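Home | About | Projects | Gallery | Notes | Contact

Teaching by Hand at Pradstead: The Block Table

Print this page | E-mail this page

Welcome to the gallery for Wandance, our two-arm project at the Pradstead workshop! We've been at it since December, and I love this part of robotics more than any other. You don't write out the motion. You drive the arms yourself, all the way through the job, and the recording of what you did becomes the lesson.

We drive from a station across the room, with a small leader arm for each hand. Squeeze the left grip and the left gripper closes. It takes most people an afternoon to stop fighting it, and then something clicks and they start leaning their whole body toward the table as if that would help (I still do it).

Blocks are the best starter task I know. They're cheap, they fall over in interesting ways, and a clumsy demonstration shows up right away. The session list is called Ding, after the bell we ring when a demonstration is good enough to keep. So far it has 870 entries. We threw out 89 more, mostly mine - I rush the approach and nudge the block before the fingers are around it.

One habit worth copying: move more slowly than feels natural, then pause before closing. Each arm has a camera at the wrist, and a clean view of the block on the way in makes for a much better recording. We also change the layout between takes, so the arms don't just learn one spot on the mat.

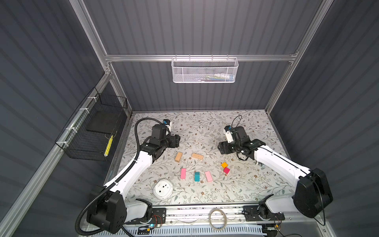 Both arms over the flowered mat, with the blocks spread out between the grippers.
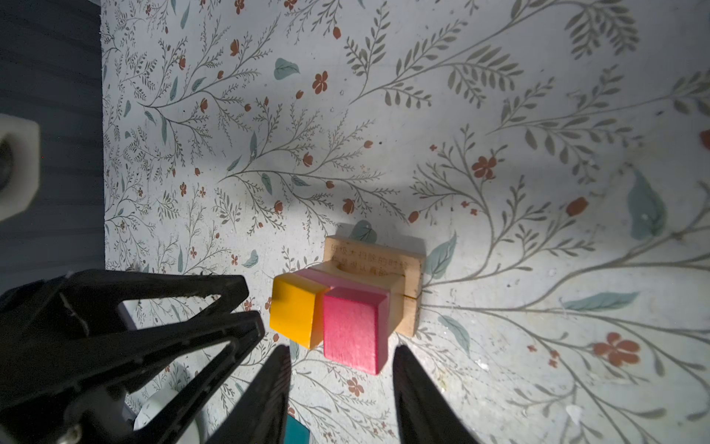 The wrist view, looking past the fingers to a little cluster with yellow and raspberry cubes and a curved cutout piece. I could look at these all day!

Next we're trying handovers, one arm passing a block to the other in midair. That means both hands working at once, and our best run is 5 clean passes before a drop. After that comes Mekico, our sorting game with 7 bins, which I've been looking forward to for months. If you've done handovers with leader arms, write and tell us how you set your grip force - ours is still a guess.

Contact the workshop | © Wandance, Pradstead | Back to top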